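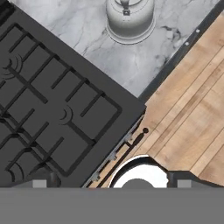 Looking down past the gripper fingers in the simulated kitchen, with the kettle on the marble beyond the cooktop.

Open day at Bakgate, 2026-02-11

I've been trying to get into one of the Bakgate open days for ages, and this time I finally had a ticket. They build robot arms and the software that runs them, and two of their projects were open to visitors: Rekard, the household one, and Fulon, which does shop-floor jobs like emptying totes and refilling shelves. I went in with one question. Can any of this stuff do a chore yet?

The Rekard room

I'd expected a real kitchen. What they had on the big screens was a rendered one, and I ended up staying there way longer than I'd planned (I missed the coffee, and I regret nothing). Everything happens in simulation first, so an arm can try a chore all night without breaking any dishes.

The job on the board was kettle work. Pick it up by the handle, move it between the counter and the stove, set it down level. Sounds like nothing, right? Then you look at what the arm has to deal with. From close in, right behind the fingers, a gas grate is a mess of black bars and gaps, and the kettle is a white lump at the top of the picture with no handle that I could make out. I'd have trouble with it myself.

A screen by the door kept score for the morning session: 136 attempts, 88 of them good. I asked what "good" meant and got a nice straight answer. The kettle has to be standing on the grates, upright, with the gripper let go and clear. Touching the skillet counts as a fail, even a little tap. That seemed harsh to me until I thought about a pan full of hot oil.

You can switch between views, and the wide one made the whole thing click for me. There's the range, the arm coming in from the front, and the kettle on the right side of the cooktop with its spout pointing away from the skillet. The handle is a thin wire loop with a wooden grip, and it arches right over the lid. So the fingers have to get around the grip without knocking the lid knob underneath. I must have watched that approach a dozen times, and I was still leaning in on the last one!
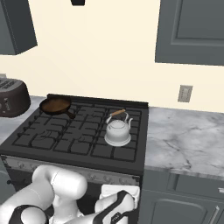 Over in the Fulon hall

Real hardware here, and real noise. Two arms were taking boxed goods out of totes and putting them on shelves laid out like the Villanueva grocery stores, where Fulon is supposed to get a trial in April. I saw 64 boxes go up in one run with no help from the staff. Soft bags were another story. The arm would pinch a corner, lift, think about it, and put the bag back down. One of the engineers told me bags are her favorite problem, and I believe her.

So, can they do chores?

Boxes on shelves, yes, and I'd be happy to see it in my own store. Kettles, getting there, in a kitchen made of pixels. I asked when the Rekard arm would try a real stove and they wouldn't give me a date. I'd still go back tomorrow.

If you're going

Get there early and do Rekard first, the room is small and it fills up. Parking is behind the building, and the gate on the north side stays locked on open days. Wear decent shoes for the Fulon hall.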